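Flellier Indoor Basketball, Size 6 - Review

Posted in: Balls and Court Kit
Reviewed by Doina Georgiev

I bought two of these in June for a women's team that trains twice a week and plays its home games in a school sports hall. We had been using Lalance balls for years, and the last of them had gone smooth enough that the younger players were catching passes with their forearms. The Flellier costs a bit more than the Lalance and a good deal less than the match ball our league uses. I wanted to know whether it would do for both training and friendlies.

What you get

The ball comes deflated in a flat box with a needle and a folded sheet giving the pressure range. There is no pump. The cover is composite, with a fairly deep pebble and wide channels between the panels. The valve sits flush. On one of our two balls the printing on the logo was slightly off-centre, which makes no difference to anything but I mention it in case that sort of thing bothers you.

Pump it up the night before you need it. Both of ours lost a little air in the first few hours and then held steady. After that I topped them up every couple of weeks, which is less often than I had to with the Lalance.

Grip

Out of the box the cover is slippery. It has a faint waxy feel and for the first two sessions the guards complained about it, with some reason. By the fourth session it had gone, and from then on the grip was the best thing about the ball. It stays good when hands are sweaty, up to a point. Late in a hard session it does get slick, and you need to wipe it with a towel at the breaks. The Farah ball that one of our opponents uses copes with sweat better than this, but it costs nearly twice as much and the cover marks easily.

The wide channels suit players with smaller hands. Our point guard said she could find the seams without looking, and her free throws looked more settled to me by the end of the summer, though she had also been practising them a lot.

Bounce and flight

I checked the bounce by dropping each ball from shoulder height on the same spot of the hall floor, and the two matched well. The bounce is true all the way round, including over the valve, where cheap balls often kick to one side. It is slightly livelier than the Lalance at the same pressure. If your players are used to a dead ball they will overrun a few dribbles to begin with. I now keep ours near the bottom of the stated range and everyone is happier.

Off the backboard it is predictable. Off the rim it is a touch hard, and long rebounds travel further than we were used to. One of our forwards liked this and the other did not.

Shooting is fine. I set a drill of 100 shots each from five spots, so 500 per player over a fortnight, first with the old balls and then with the Flellier. Our best shooter made 84 from the left corner with the new ball, which is her highest from that spot. I would not read too much into one player on one good evening, but nobody's numbers dropped.

Looking after it

The instructions say to wipe the cover with a damp cloth and let it dry away from heat. We do that once a week with warm water and a drop of washing-up liquid, going along the channels with a soft brush. Avoid spray cleaners, which left a tacky film on one of our old Lalance balls that never came off.

Colour transfer is worth knowing about. The dye in the cover comes off a little while the ball is new, and it shows on pale kit. It washed out of our training bottoms at 30 degrees on the first go. It took two washes to come out of a white bib. 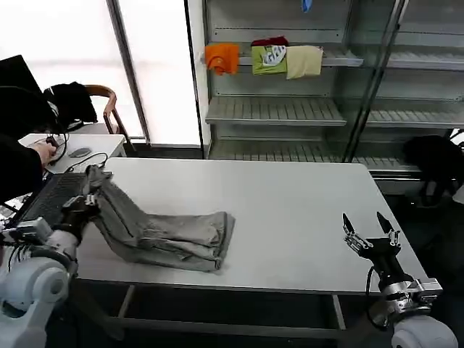

Grey-green bottoms, partly folded on the table.

I would keep the ball out of the kit bag for the first month, or put it in a carrier bag of its own. After that the problem goes away.

Wear

Ours have now had a full summer and the start of the season. The pebble has worn down slightly around the valve, and the black in the channels has faded to a dark grey. No panels have lifted. One ball spent an evening outside on the tarmac at Brillemmont when our hall was double-booked, and it has a rough patch the size of a coin to show for it. The box says indoor use only and I would take that seriously.

Compared with the others

Against the Lalance, the Flellier has better grip, holds its air longer and has a truer bounce. The Lalance is cheaper, needs no breaking in, and survives outdoors - if you train on a mix of surfaces it is still the one to buy.

Against the Farah, it is a close thing on feel. The Farah is softer in the hand and better when wet. I don't think it is worth the extra money for a club at our level, particularly if you need several.

Good points
Even bounce, including over the valve
Holds pressure well
Strong grip once broken in
Wide channels

Bad points
Slippery for the first few sessions
Dye comes off on light clothing when new
No pump
Not for outdoor courts

Score: 4 out of 5

I have since ordered two more for the juniors. They come in size 7 as well, but I haven't used that one and can't say if the bounce is the same.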